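Guesthouse changes how it makes up its beds

The Serero guesthouse on Carkano Street will switch to plain white bedding in all of its rooms by the end of October, the owners said Friday. The change covers 34 beds in the main building and the annex behind it.

Until now the rooms have had a mix of patterned covers and colored sheets, some of them bought when the guesthouse opened 14 years ago. Odd pieces have been hard to replace, and staff have had to keep a separate shelf for each room. With one color throughout, any sheet or pillowcase of the right size can go on any bed.

The new order came to 160 pillowcases, along with fitted and flat sheets. It was placed with Thaweesak, a linen supplier that already provides the towels. Deliveries started this month and the last boxes are due before the holiday bookings begin.

Pillows are being replaced at the same time. The old ones were thin and had gone flat in the middle, and they were a regular complaint on guest comment cards. The new ones are larger and fuller, which has meant some changes to the way a bed is made up. The pillow now goes on last, after the sheet has been pulled tight and tucked on both sides, and it is set back from the edge so that the corners do not hang over the side.

Final checks have been added to the room sheet that hangs inside the linen closet. Staff are asked to look over the white fabric for hair and loose threads, smooth out the long folds left from packing, and straighten the pillowcase at the corners. Hair and thread show up far more on white than they did on the old patterns, the owners said, and a room is not to be marked ready until the bed has been checked in good light.

A standard room is still allowed 20 minutes for a full change, including the bathroom. The owners said that will be looked at again after the first month.

The bed frames are staying. Most were repaired and refinished two winters ago and there are no plans to replace them. The bedspreads will go too – guests were mostly found to fold them up and leave them on a chair.

Old sheets in good condition have been offered to Cindivano, the animal shelter on the east side of town, which uses them to line kennels. The worn pillows cannot be reused and will be thrown out. Rooms in the annex are being done first, starting on the upper floor, and the guesthouse will stay open during the work. Room rates are not changing.
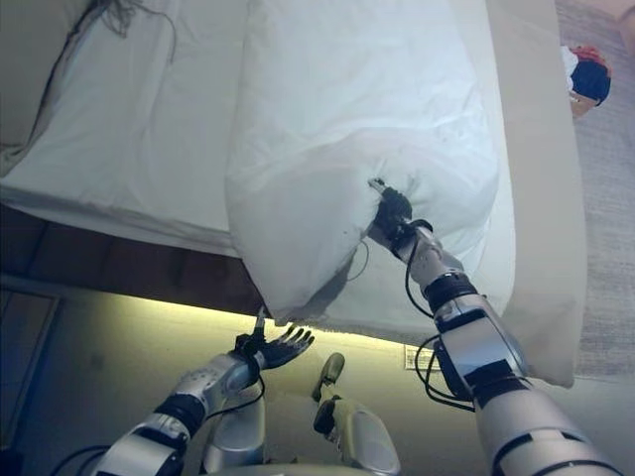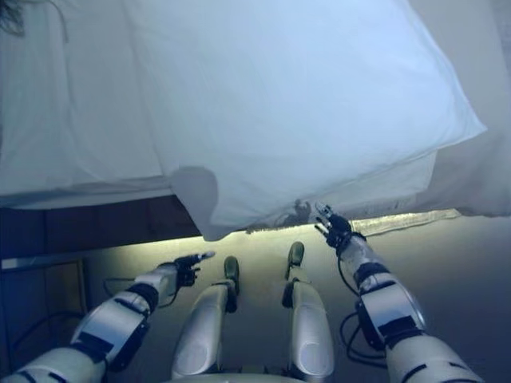
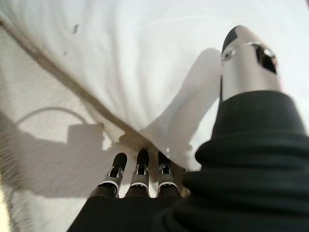

White bedding at the Serero guesthouse. The large pillow is seen in the first and second pictures.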